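Corncombe library vote moves to Monday

I sat through the whole town meeting so you don't have to, and I came home with cold feet and a page of scribbles. The short version: the vote on the Stotard Street library hours has been pushed to Monday at 7 p.m., same room, and yes, you can still sign up to speak at the door.

The library wants to stay open two more evenings a week starting in August. Kamonchanok Intarasuk, who runs the front desk, read out the numbers – 3,815 cards in use, 557 of them new this year – and got a big round of clapping from the back rows (I may have started it). The extra hours would cost $1,285 a month, mostly wages and heat.

Then we got stuck on parking, as we always do. The folks on Ehlers Lane don't want cars outside their driveways until nine at night, and I get it, I used to live there! More than 100 people had signed their letter. The Mirkent bus stops right out front, but the last one leaves at 6:40, so that's no help to anybody coming after supper.

Storage came up too. The upstairs reading room is short on shelf space, and the board will look at prices for wall cabinets at the same meeting.
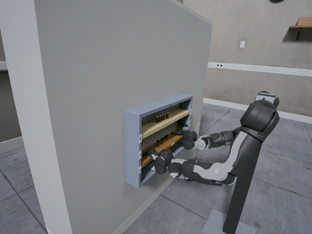
A wall-mounted cabinet with wooden shelves, shown in a computer rendering.

Bring a sweater on Monday. The heat in that hall goes off at six.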